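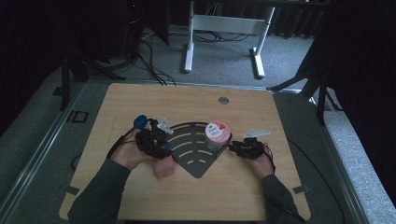 Talks > Local radio evening > Speaker notes

October, by the Junora Tapes blog editor

Start with the jingle. Let it play right through, don't talk over it.

Hello, thanks, fire exits. Mention tea is at half eight.

So — Junora FM. Who remembers it? Hands up. Wait for hands. Small station, upstairs from a carpet shop, on air for four years at the back end of the eighties. Mostly pop, some awful comedy, one very good Sunday night show.

Tonight is the Sunday night show. It was called Praver. No idea why, neither did the presenters, they got asked on air more than once and gave a different answer each time. (Clip 1 — the one where it's a kind of soup.)

Format, quickly:
- new singles, first half hour
- phone-in, whatever they felt like
- the Long One, a whole side of an LP, no chat
- listener tapes

Listener tapes is the bit people write to me about. Bands from round here, recorded in bedrooms and garages, posted in on cassettes. They played nearly anything. Some of it is dreadful and I love it. Clip 2, Ondis, first demo. Drum machine and a borrowed organ. Listen for the dog.

Ondis went on to do one proper single and a support slot at the Corn Hall, then split up. The single is not as good as the demo. Say this even if any of them are in the room.

Next — how the tapes survived. Station shut, everything in the building went in a skip apart from two filing cabinets, which went to a garage. Damp garage. 39 reels and a lot of cassettes, 1361 if you count blanks and the ones with football taped over them. I did count them. Took most of a winter.

Of the Praver shows themselves we have 37, nearly all missing the last few minutes. Tapes ran out before the show did. So if anyone here taped it off the radio at home, PLEASE look in the loft. The endings are what I need. Even a bad copy, even with your mum shouting up the stairs.

Bit on transfers, keep short, last time I lost the back row. Some reels needed baking. Cassettes mostly fine. Squeaky ones get a new shell. Don't clean up the hiss too much, voices go like they're under water. Play the before and after if there's time (clip 3, both versions, check the volume frist).

Koutsoukos! Nearly left this out again. Koutsoukos was the rival show, hospital radio, same time slot, and the two of them spent a whole summer being rude about each other. Best clip of the night, don't rush it. Clip 4. The hospital lot win, I think. Ask the room.

If running late drop clip 3, not clip 4.

Questions. Usual ones:
Can I get copies? Yes for your own band, ask me after. The chart stuff, no, can't hand that out.
Will it be a podcast? Would like to. Music rights are a pain so it would be mostly the talking.
Where was the carpet shop? Now a dentist.

Finish on the last ever link, clip 5. They forget its the last show and trail next week. Lights up after, not during.

Recent items
Garage bands A to F, the list so far
Hospital radio: what we have on tape
Jingles, good and bad
Wanted: Praver endings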